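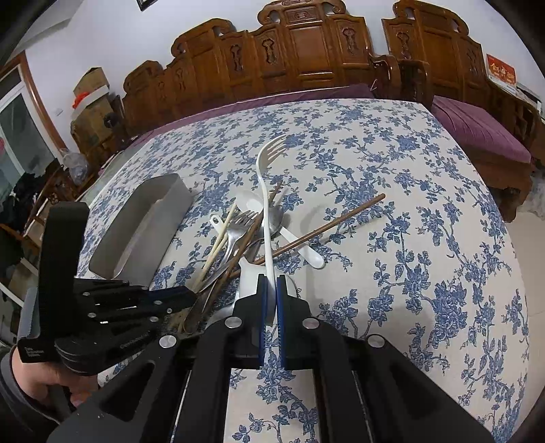 Every few years somebody decides that the kitchen drawer is a moral problem. The current version goes like this: mixed cutlery is clutter, clutter is stress, and the cure is one matching set for four people with everything else in a donation bag. I have now heard it from two home magazines, one podcast and my sister-in-law, and I remain unconvinced.

Consider what is in a normal household's drawer. Steel forks and spoons, maybe from more than one set. Chopsticks, some brown and some pale, in lengths that don't agree. A ceramic spoon for soup. A white plastic fork that came with something and stayed. Put the lot in a pile on a flowered tablecloth and it looks like the last hour of a yard sale. Put it next to dinner and people simply take what they need.

Keyvan Nikzad would disagree. He runs Lachance, a home-organizing business in Unddale, and charges $116 for a first visit that nearly always starts with the utensils. His method is to empty everything onto a table, sort it by material, then by job, then ask the owner to defend each piece. Three minutes per pile, no stories allowed.

"People tell me about the trip where they bought the chopsticks," he told me when I sat in on a session in September. "I ask when they last ate with them."

It's a fair question, and I noticed that most of the answers were "this week." The client kept nearly all of it. What she got for her money was a clean drawer and a bamboo divider from Maltora, a brand Nikzad also happens to sell.

I don't doubt the sorting part. Wood and metal shouldn't be tangled together, if only because digging through forks to find the second chopstick is a lousy way to start a meal. Plastic deserves a hard look too. Check the tines and the edges, and if they're rough or chewed up, let it go. A ceramic spoon with a chip in the bowl should go with it.

But the matching-set gospel leaves out how people eat. A steel soup spoon gets hot in noodle broth and a ceramic one is kinder to the lip. Small spoons vanish first in any house with yogurt in it. Long wooden chopsticks are good for turning things in a pan, and the short ones are better at the table. A tidy set of four covers none of this, and the first time six people come over, somebody is eating rice with a serving spoon.

Nikzad's follow-up visit is 60 minutes. I asked what he usually finds when he goes back.

"More spoons," he said, and didn't seem happy about it.

My own drawer in Zovatgate has no divider. I tried one and the long chopsticks wouldn't fit, so they live in a jar by the stove now, along with a fork I can't account for.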